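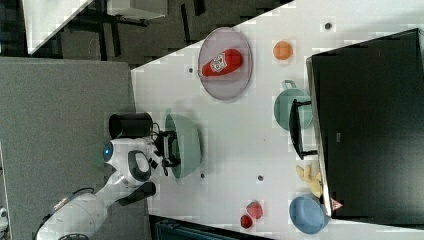

1/ A thread about my electric bill, for those of you who have run out of paint to watch dry. In October, Tramus Power billed me $519 for a month in a two-bedroom house on Candow Street. The month before was $88.

2/ I don't have a hot tub. I don't have a kiln. I have a fridge, a window fan, a water heater older than my marriage, and a dehumidifier that I turn on when the basement starts to smell like a boat.

3/ First call to Tramus. The recording says many high bills are caused by weather and suggests I close my curtains. I closed my curtains. The bill was still on the table.

4/ A person came on after a long stretch of pan flute. Very nice person. She told me my usage had gone up. I said yes, that was also my reading of the bill.

5/ Then I found the letter E. It sits next to the meter reading in type about the size of a poppy seed, and if you turn the bill over, the back says E stands for estimated. Go look at yours. I'll wait.

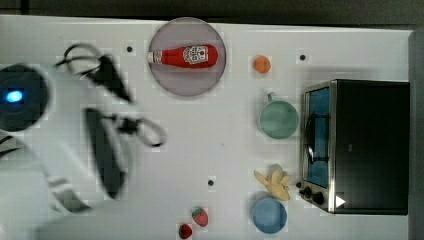
Photo: Kyung-hwa Bae

6/ So no one had read my meter. A computer had read my meter, in the sense that I have read Moby-Dick.

7/ I went out to the side of the house with a flashlight and wrote down the numbers. The meter was well BELOW what they'd billed me for. According to Tramus I had already used power I wouldn't get around to using until after New Year's.

8/ Second call. I read them my numbers. They said they couldn't take a customer reading over the phone, but I could send a photo through the website. The website wanted a file smaller than any photo my phone is able to take.

9/ My neighbor's kid shrank it for me in the time it took me to find my glasses. Then the website logged me out.

10/ Meanwhile I asked up and down the block. Same E on every bill I saw. One guy at the Nedolo Avenue end had been estimated since spring and was paying for a chest freezer he sold in April.

11/ Why all of us? The company that reads meters for Tramus changed hands over the summer, and our route fell in the crack between the old outfit and the new one. I got this from a lineman eating a sandwich in his truck. He knew more than the whole phone tree.
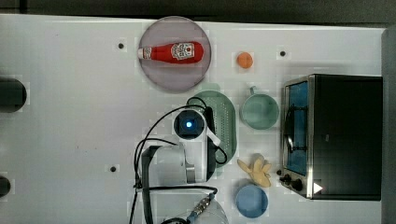
12/ He also told me what to ask for, and I'm passing it on. Don't say "my bill is too high." That gets you the curtains. Say "I want an actual read and a corrected bill." Use those words. Ask for the case number before they can transfer you.

13/ Third call, I used the words. There was a pause and some typing, and I was moved to a different department with better music.

14/ This is where Kyung-hwa Bae comes in. She works in billing disputes and she picked up on the second ring, which scared me a little. She had my account open already. She said, "Oh, this is an estimate on top of an estimate on top of an estimate," in the voice of someone finding another raccoon in the attic.

15/ She put a hold on the disputed part so I wouldn't get a late fee, and sent somebody out to read the meter. He came at 8:15 in the morning. It took him less time than it takes me to tie a shoe. I was in my robe, waving.

16/ Corrected bill: $181. Still not nothing! Some of that is the dehumidifier, and I have had a talk with it.

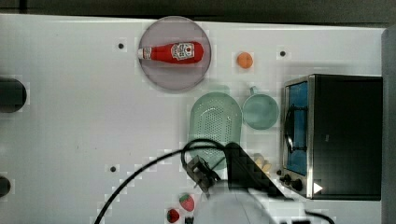

17/ Things I'd do sooner next time. Write the meter numbers on the calendar the day the bill comes. Keep the old bills, even the boring ones. Pay the part you agree with and put it in writing that you're disputing the rest.

18/ There's also a deadline. On my plan you get 90 days from the bill date to dispute a charge. It's on the back, under the paragraph on tree trimming. Yours may be different, so check before you get comfortable.

19/ Someone asked if a smart meter would fix this. Maybe. My cousin out past Shim has one and she says it's fine, except the app tells her every morning that she uses more than "similar homes." She would like to meet these homes.

20/ Freezer guy has called now too. He's on his 4th transfer as of this afternoon and says they're back to the pan flute. I gave him the words from post 12 and Ms. Bae's extension, which I won't be putting on here, so please stop asking.

21/ The refund shows up as a credit, by the way, unless you ask for a check. I forgot to ask for a check. My November bill is going to say minus something and I plan to put it on the fridge.

Contact · © Candow Street Notes · Back to top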